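Prosmont Slow Travellers – minutes of the May get-together

Minutes by me again, as Spyros Xenos has done the last three and says his wrist is sore. We met in the back room at the usual place, kicked off at 7.10 pm, and there were 24 of us once the Hukham carpool had found a park. Apologies came in from the two Margarets and from Dennis, who is in Hobart until his knee is sorted.

Last month's minutes

Read out by Spyros and accepted, with one correction. The ferry in the story about Joan's lost hat was going to Brernine and not coming back from it, which Joan feels very strongly about. I've fixed it in the folder.

The Brernine weekend

Most of the night went on this, as you'd expect! We're down to two ways of getting there. The coach leaves Prosmont at 8 am and does the whole run with one stop at the bakery in Hukham. The train is prettier and you can get up and walk around, but there's a change at Chraibi Junction and the wait is 46 minutes with one bench and a vending machine. I've done that wait in the rain and I said so.

Spyros priced both. The coach comes out at $255 a head with two nights at the guesthouse, breakfasts in. The train with the same two nights is $394, mainly because we'd lose the group rate on the transfer at the other end. There was a fair bit of muttering at that. Colin asked if seniors' fares had been taken off and they had, so that really is the price.

We went around the room and it was the coach by a long way. Four people would still like to go by rail and pay the difference, and they're very welcome to (I'm tempted myself, bench and all). They need to book their own tickets and be at the guesthouse by 5 pm for keys, as the front desk shuts early out of season.

Deposits are $50 to Spyros by the end of the month. He can take cash or a transfer, but please put your surname on it this time. He still has one from the last trip marked only "me".

What we'll do when we get there

The lighthouse climb is on for the first afternoon, weather permitting. It's a spiral stair the whole way and narrow near the top, so anyone who'd prefer to stay down can go to the tearoom with Pat. The second day is the boat across to the seal rocks in the morning, then free time. Ros wants to look for the old tramway cutting, and if you'd like to go along, take proper shoes and a hat.

Dinner on the first night is booked at the pub. Vegetarians, tell me and not the pub – last time they got five different phone calls.

Packing and linen

The guesthouse supplies sheets and pillows and one bath towel each. Nothing for the beach, and they don't like the bath ones leaving the building, so bring your own if you plan on swimming. Quick-dry or ordinary cotton? We had the full debate again. I'm a cotton person and I'll carry the extra weight, thank you. Jan swears by rolling over folding and Colin says folded flat is the only way to get one into a cabin bag. One soft bag each on the coach, please, plus a day pack.
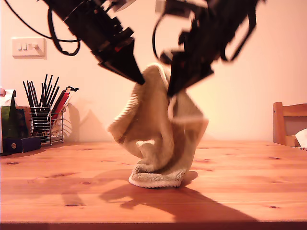
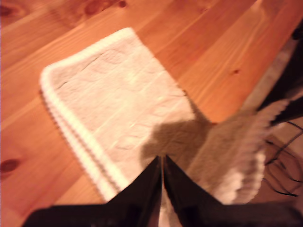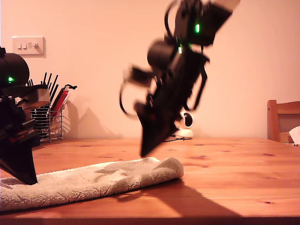

Towel and wooden table, three views.

Talk for the evening

Lorraine gave us her night trains, with the maps, and it was a cracker. She went up through the hill country to Chraibi and out along the coast with a sleeping berth, a bag of mandarins and no bookings past the second night. The bit about the dining car running out of everything except soup had us in stitches. Questions went on well past the tea being poured. Several people asked about lower berths. Her advice was to ask at the station window in person, early, and to be nice about it.

Next month's talk is mine, on walking the canal towpaths. I promise to keep it under half an hour.

Bits and pieces

The book box is overflowing, so please take two home with you. The phrasebooks and the older guidebooks can go to anyone who wants them.

Someone left a green umbrella under the coat rack. I have it at home.

We talked briefly about a spring day trip to the Hukham gardens. People were keen on the idea, less keen on the 6.30 am start. Ros will ask whether there's a later bus and let us know.

Jan asked if we could have the heater on before we arrive. Spyros will ring and ask.

Jobs

Spyros – confirm the coach, collect deposits, ring about the heater.
Ros – bus times for the gardens.
Pat – tearoom opening hours at the lighthouse.
Me – pub numbers, vegetarian list, room list for the guesthouse.

We wrapped up at 9.20 pm, with a few staying on to help stack chairs and finish the lamingtons. Next meeting is in June, same room, same time, and supper is down to Colin and Jan.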